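Chapter 6
The Listener at Home: Comedy and Talk on the Radio

Learning goals

After reading this chapter, students should be able to explain how a scripted radio comedy differs from an unscripted one, describe the work of the producer before and during a recording, and discuss the part played by the studio audience.

Introduction

Radio comedy is older than television, and many of its working methods were settled before most homes owned a screen. A writer for the stage can depend on a costume or a raised eyebrow. A writer for radio has voices, sound effects, music and silence, and must make each of them carry meaning. The listener supplies the rest. For this reason, early producers often asked writers to read their scripts aloud in a dark room before submitting them.

Chapter 5 dealt with radio drama and the use of a narrator. This chapter turns to programs made mainly to amuse, and to the people who plan, record and edit them. It considers three forms in turn: the sketch show, the situation comedy and the comic discussion. The forms overlap in practice, and several of the programs studied here moved from one to another during their time on the air.

Scripted and unscripted work

In a scripted program, the length of each scene is known before the cast arrives. The producer times the first reading with a stopwatch, marks likely pauses for laughter and removes lines where necessary. An unscripted program cannot be timed in this way. Recordings are usually longer than the finished broadcast, and the final shape is decided in the edit.

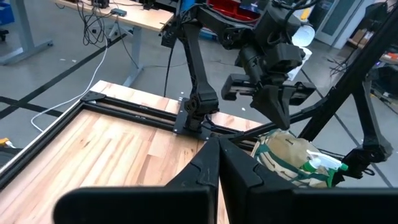 The case study used throughout this chapter is Proltton, a weekly comedy made for a regional station and produced by Kirsten Sutherland. Its first season contained six episodes, each built from sketches written in advance. By its third season the sketches had given way to open conversation among the cast, with only the opening and closing remarks on paper. Sutherland kept her notes from both periods, and extracts appear in Section 6.3. They show that the unscripted episodes required more preparation than the scripted ones – a finding that often surprises students.

The role of the host

The host of a comic discussion has several duties at once. He or she must introduce the guests, keep the talk moving, explain anything a new listener may not know and bring the program to a close on time. Oddur Steinarsdóttir, who hosted Proltton for 20 episodes, described the task as "listening for the end of a thought." The host who speaks too soon loses the joke, and the host who waits too long loses the audience.

Replacing a host presents special problems. Regular listeners form a habit around a particular voice, and a change may be felt as a change in the program itself. Section 6.4 examines how stations have managed this transition, including the use of guest hosts for a trial period.

Before you read

Listen to 24 minutes of any spoken comedy program without doing other work. Write down each point at which you formed a mental picture of a place or a person, and note the sound or word that produced it. Bring your notes to class for use with Section 6.1.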